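Jestwood Play Kitchen Notes

Hello, and thank you for stopping by! I've gathered my notes on toy kitchens in this folder, 64 pages so far, mostly on freezers and ovens, and I do hope they're handy if you're putting one together yourself.

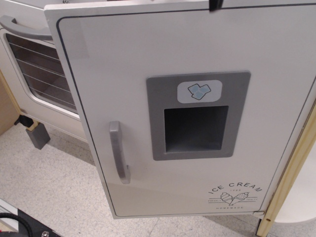 Please read the page on handles first, then the one on printed labels, which I tidied up in July (it had got rather muddled, I'm afraid).

Related
- Drenon shop counter
- Filip tea set

Contact: Relu Dinu | Back to top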